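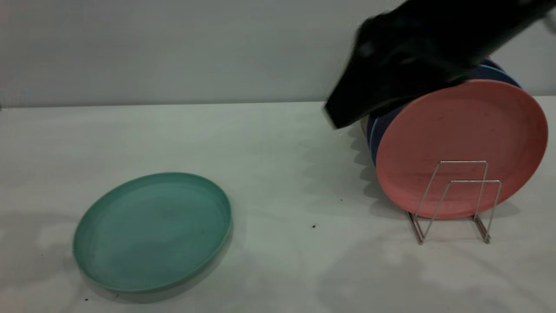 Oltis Talent and Publicity, Unscripted Desk
Minutes of the client coverage meeting, 5 February 2025

Chair: Marcela Matoušek
Minutes: Bohumila Bednárik

1. Previous minutes
Approved with one correction. Item 4 should read "reunion taping," not "reunion special."

2. Season renewal, "Stomotwood"
The network has confirmed a second season. Filming is planned for September. Two cast members have signed. The remaining contracts are with legal, and the open point is the clause on social media posts during the broadcast period. The network wants approval of all posts that mention other cast members. The chair will ask for this to be limited to posts about unaired episodes.

3. Engagement announcement, Gudeta
The client posted the news on her own account before the agreed magazine release. The magazine has kept the interview but moved it off the cover. The fee will be renegotiated. The desk received 174 press requests in the first day and answered them with the standard statement. No comment is to be given on the ring, the guest list, or the former husband.
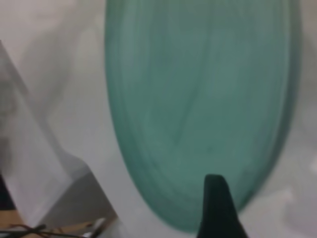

Requests for photos of the couple go to B. Bednárik. Pictures already on the client's public account may be embedded by outlets but not cropped or resold.

4. Revano podcast
Episode 9 included remarks about a former castmate. The castmate's representative has asked for the segment to be removed. Legal sees no grounds for removal. The host is willing to record a short clarification, to be placed at the start of the episode. Text to be agreed by both sides before recording.

5. Fan mail and event list
The mailing list for the spring meet-and-greet stands at 1,638 names. Duplicate entries have not yet been removed. Ticket codes will not be sent until this is done.

6. Actions
M. Matoušek: reply to the network on the social media clause.
B. Bednárik: revised fee proposal to the magazine; draft of the podcast clarification; clean copy of the event list.

7. Other business
The shared calendar still shows the old premiere date. To be corrected.

Meeting closed. Next meeting to be set once the contracts are back from legal.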